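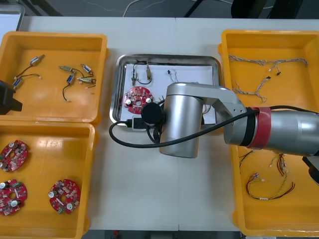
Setting up bins for small sensors and round boards

Quick writeup of how I lay out a bench for kitting. Wired sensors, round circuit boards, a metal tray for whatever is going out next. Did 133 kits this way for the Saltwood job and only had to reopen a couple.

What you need

Yellow plastic bins, open top, flat bottom. Ours came from Berness but any shallow bin with rounded corners is fine. Square corners trap wires.
A shallow stainless tray.
White or pale table. A dropped brass end or a tiny white plug shows up dark bench or no, but it shows up a lot faster on white if you also have a decent lamp.
Paper towel, soft brush, a marker, masking tape.
Wrist strap for the boards. Wear it.

Step 1. Clear and wipe

Everything off. Coffee too. Wipe the table, let it dry, run the brush along any seam between panels. Seams eat screws and wire clippings, and a clipping stuck to the bottom of a board is a bad afternoon.

Wipe the bins inside. New ones come with plastic dust and it sticks to everything.

Step 2. Place the bins before you fill them

Sensors far left. Boards near left, right under the sensor bin. Tray toward the side you work from. Whatever you pick first goes farthest away, the thing you handle most carefully goes closest. For me that's the boards.

Leave a hand's width between bins. I used to butt them up tight and wires would hang over the rim into the next one – you lift a board and a sensor comes along for the ride.

Once you like it, tape the corners on the table. Two bits of tape per bin is plenty. Then you can pull a bin out, refill it, and drop it back in the same spot without thinking.

Step 3. Sensors in, few at a time

Big mistake everybody makes (me, for months) is dumping the whole bag in. Nearly 600 sensors in one bin is a bird nest. You will spend the day untangling it.

Six per bin. Top up when it's empty.

Lay each one down by the body, not by the wire. Let the wire go where it wants as long as it doesn't cross over a neighbor. A loop is ok. A loop with another sensor's plug through it is not, fix it now.

If the leads are long, point the bodies toward the walls and let the wires curl in the middle. Or the other way around, just be consistant. Mixed is where knots come from.

Don't coil them tight and don't use twist ties. Thin leads break right where they enter the capsule and you can't see it from outside.

Step 4. Boards flat, single layer

Round boards with a hole in the center look like they want to be stacked. Don't. Capacitors stick up, connectors stick up, and the edge of one disc will scrape along the parts of the one underneath.

Three to a bin, component side up, no overlap. Pick up by the outer edge. The center hole is handy for a fingertip but go easy, there can be parts close to it. Strap on before you touch them.

If they come in antistatic bags, leave them in until you're ready to load the bin. Ordinary plastic bins aren't static safe. For a short run at a humid bench I've gotten away with it, for anything you're going to ship get a proper mat and liners. The black conductive liners from Vernis cut easily with scissors.

Step 5. Line the tray

Bare steel under a populated board, no thanks. Cut a sheet of antistatic foam to fit. Press it flat at the corners.

Tray holds one kit. Only one. As soon as there are two kits in there somebody gets three sensors and somebody gets one.

Step 6. The pick

Board first, into the tray. Then sensors beside it, bodies all facing the same way, plugs near the board's connectors. Look at the plugs. Bent pin, missing plug, nicked wire – goes in the reject cup, don't put it back in the bin "for now".

Bag it, label it, tray empty, next.

Check the bins at the end of every batch. Six in, six out. If there's one left over, a kit is short and it's one of the last few you bagged. Open those. Way easier than finding out at the end of the day.

Stuff that goes wrong

Wires hooked on the rim: bin's too full or too close to its neighbor.
Sensors rolling: table isn't level. Shim the leg. A folded towel under the bin works too but it slides.
Mixed up sensor types: separate bins, always. Body color is not a reliable guide, same part can come in a diffrent color from another batch. Read the marking.
Dust on boards overnight: flip an empty bin over the top as a lid.

End of day, leftover sensors go back in the bag one by one. Takes a few minutes. Boards back in their own bags. Leave the tape on the table for tomorrow.

Comments (4)

Guest
Does the six at a time thing still work with the longer leads? Ours are like two feet and even four is a mess.

Reply from author
Do two then. Or hang them off a dowel over the bench and skip the bin, that's what I did for the long ones on the Rahman order.

Guest
Please move the part about static up top!! I read down to step 5 with a board already in my hand.

Guest
Upside down bin as a lid, good one. Ours slide around though so I put a rubber band round the pair.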